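# Session 4: Building a two-arm cell at home

Notes by Thu Nông, Drundlow shared workshop

Last session we got one arm moving on a bare bench. Now we get two of them, plus walls! Most of what follows is carpentry and cable work, and I love this part, so stop me if I run over.

## 1. The box

Start from the corners. Aluminum extrusion is wonderful stuff: cut it square, bolt it up, change your mind, move it. Check the diagonals before the final tightening. If they differ, loosen one corner and push by hand (a mallet is too much).

Walls can be any flat panel. Cover them however you like. Plain gray is easiest for a camera, but a busy wallpaper makes the vision exercises in Session 6 much more interesting, and you'll be looking at it for a whole season.

A horizontal rail across the back wall earns its place quickly. Hang a basket from it and you have a second working height, so now the arms have to reach up as well as down.

## 2. Mounting the arms

Both bases go on the front side. Before drilling anything:

- Move each arm through its full reach by hand, power off.
- Mark where the two reaches overlap. That patch is where handovers happen, and also where collisions happen.
- Keep tall objects out of the overlap until both arms have run a slow program cleanly.

Stelios Sotiropoulos asked whether the bases could sit on opposite sides. They can, and it looks great, but then every coordinate for one arm is turned around and you will mix up left and right. Save it for a second build.

## 3. Cables

Run the cable in corrugated conduit along the outside of the links and tie it down with small zip ties. Leave slack at every joint — more than looks tidy. Bend the joint to its limit, look at the loop, then tighten. Label both ends of everything.

## 4. First jobs

Begin with blocks, then go to something messy. Dried leaves are a terrific test: light, crumbly, never the same shape twice. Close the gripper slowly and stop early. Run 20 slow cycles and write down each failure in a few words. Khoa Hà's log sheet from Session 3 works fine for this.

Expect crumbs. A white tabletop shows every one of them, which helps when you want to know where the grip let go. Put a lined bin inside the walls so cleanup can become a task for the arms too.

The left gripper has a clump of dark green leafy material in it, with the jar of dark flakes standing mid-table and specks all over the middle and front: 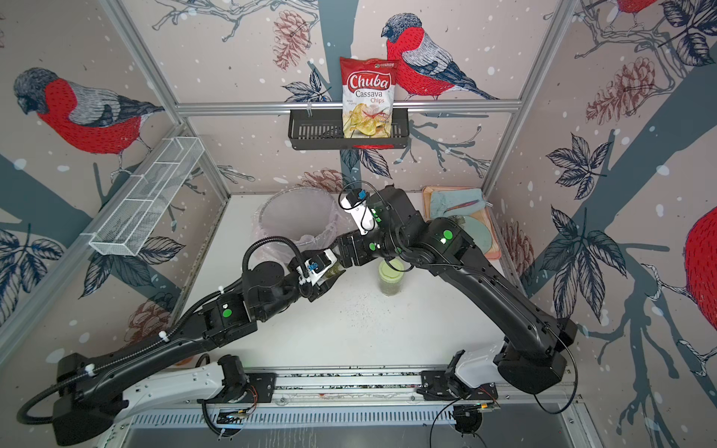 ## 5. For next time

Bring your reach sketch, with the overlap shaded, and your cycle log. Tâm Quách will have the spare zip ties and conduit. We start with handovers!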